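Visita a la fábrica de manteles Murín, en noviembre

Por Svatopluk Halás

Llegamos a la fábrica a las nueve de la mañana, con lluvia fina y después de perder el autobús que sale de la plaza de Mirnari. Llevo tres años estudiando español y escribo este informe para el boletín de nuestra asociación de hostelería, así que pido paciencia con mis frases.

Murín teje ropa de mesa para hoteles y restaurantes. La visita empieza en el almacén del hilo, donde hace bastante frío y conviene llevar chaqueta. La guía nos explicó la diferencia entre el algodón peinado y el algodón cardado, y nos dejó tocar las dos muestras. Yo notaba poca diferencia con los dedos, pero mis compañeros de Etness, que compran tela desde hace muchos años, la reconocieron enseguida.

Después se pasa a la sala de telares. El ruido es muy fuerte y dan tapones a la entrada. En esta sala trabajan 41 personas en dos turnos. Los telares más antiguos se usan todavía para el adamascado, y me gustó ver cómo el dibujo aparece solo cuando la luz viene de lado. Estuvimos poco tiempo, menos de lo que yo quería, porque detrás de nosotros esperaba otro grupo.

La parte que encontré más útil fue la del lavado. Un mantel de restaurante se lava muchas más veces que uno de casa, y por eso cada pieza nueva se encoge en la fábrica antes de cortarla. Para el blanco recomiendan lavar a 60 grados, no poner suavizante y planchar con la tela un poco húmeda. El suavizante, según la guía, deja una capa en la fibra y el mantel absorbe peor. En nuestro comedor lo usamos siempre, tendremos que hablar de ello.

En el taller de costura hacen los dobladillos y las esquinas. Los manteles redondos son más difíciles que los cuadrados, porque el borde curvo tiende a ondularse si la costurera estira la tela. También se desperdicia más tejido en el corte, y esto explica una parte del precio. Con los recortes cosen servilletas pequeñas, que se venden en la tienda de la salida.

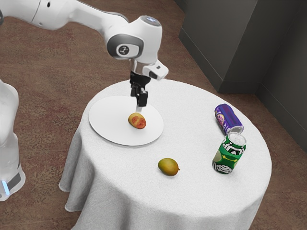
¿Cuánto debe caer un mantel redondo en una mesa de restaurante?

Entre veinte y treinta centímetros por cada lado, para que el cliente pueda sentarse con comodidad. La caída hasta el suelo se reserva para banquetes y mesas de bufé.

Terminamos en la tienda, donde compré 2 manteles de la serie Sumerville con un pequeño defecto en el tejido, a mitad de precio. El café de la máquina no lo recomiendo. La visita dura dos horas y hay que reservar por teléfono; el aparcamiento está detrás del edificio, por la calle estrecha, y los autobuses grandes no entran.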